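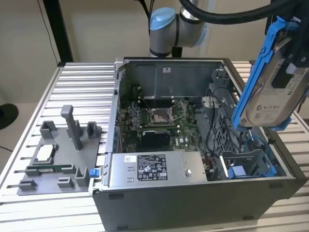

Fokley Paper Mill, open afternoon in May

The mill at Fokley opens to the public once a year, and I had missed it twice. Parking is in the field across the river, and you walk over on the footbridge. Entry was free, with a charge of 5 dollars for the tour of the machine floor. I got there a little after noon and was put on the second tour.

Our guide was Ward Jacobs, who started in the finishing room and now looks after the stock preparation side. He talked for a few minutes in the yard about the site. There has been a mill on this bend of the river through four owners. The present buildings are brick at the front and steel at the back, and the join between them runs through the middle of the pulp store, where you can see the old outside wall with its windows filled in.

The tour starts where the fiber comes in. Fokley does not cook its own pulp. It buys dry sheets in bales, each wrapped in a sheet of the same pulp, and a forklift feeds them onto a conveyor. At the end of the conveyor is the pulper, a steel tub with a rotor at the bottom, and you look down into it from a platform with a rail. A bale goes in and is gone within a few minutes. The noise is less than I expected at this end of the building.

From there the stock goes to the refiners, which are closed machines with nothing to see, although Jacobs had a worn refiner plate on a table for people to handle. It was heavier than it looked. The bars on it were rounded over from use. He explained that the plates decide much of how the sheet will feel, and that changing a set takes most of a shift.

The paper machine is called Cabrera, after the engineer who had it installed. It is small by modern standards. The wet end was running when we came through, and the walkway was warm and damp. The stock flows out onto the moving wire as a thin gray-white sheet of water, and a short way along there is a line across it where the shine goes off. That is the dry line, and the operator watches it all day. After the presses the sheet goes up and down over the dryer cans under a hood. We could only look in through one raised door, and not for long.

At the dry end a full reel came off while we stood there. The crew swung the new spool in and turned the sheet up onto it without stopping the machine. The whole thing took less time than it took Jacobs to tell us it was going to happen. A reel weighs 1,000 pounds when it comes off, and it goes by overhead crane to the slitter.

The finishing room was the part I liked best. Most of the work is cutting and packing, and one line makes up writing pads for Ondident, a stationery firm that has bought from Fokley for years. The sheets are counted into packs of 400. At the far bench two women were sorting a special order by hand, fanning each stack and pulling out any sheet with a spot or a crease. They let a few of us try. I missed a crease that one of them found by touch.

The tour took a little over an hour. Afterward there was coffee in the canteen and a small shop selling seconds by weight. I bought a bundle of cream laid paper and some blotting paper. There was also a table from the Tiltwood history group with old wage books and a map of the mill race. The race still runs under the yard but no longer drives anything.

Some notes for anyone going next year. Wear closed shoes, as they will turn you away from the machine floor in sandals. Earplugs are handed out at the door. Tours are limited to 30 people and the early ones fill first. The stairs to the pulper platform are steep, and there is no elevator on that side, but the finishing room and canteen are all on the ground floor. The footbridge closes at 5, after which you have to walk back by the road.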